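Projects > Enosska > Interviews

We use cookies to remember that you dislike cookies. Accept | Settings

Bianka Csonka writes grasp planners at Gallutbridge, and she would like to apologize to whoever maintains them after her. "There's a function in there called please_work," she says. "It's called in 11 places."

Her current project, Enosska, decides where a two-finger gripper should close on a part it has only partly seen. The wrist camera gets very near the thing, which is when the depth data falls apart. Smooth plastic is the worst. "The planner loves a rim. It would grab a rim all day. Then you give it one big curved surface in a single color and it starts inventing edges."
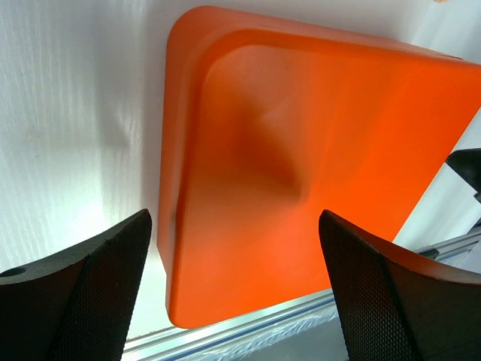 The old version scored 50 candidate grasps and took the winner, even when the winner was terrible. The new one is allowed to give up and ask for another view. Her manager, Amber Lambert, took some convincing. "Amber asked why we'd spent October teaching the software to say no," Csonka says. "I said it was cheaper than teaching it to say sorry."

Has it helped? She pulls up the log from the last overnight run: 59 attempts, 57 good. The other two are filed under a tag named Oreo, after her cat, who also lets go of things without warning.

Contact | © Gallutbridge | Back to top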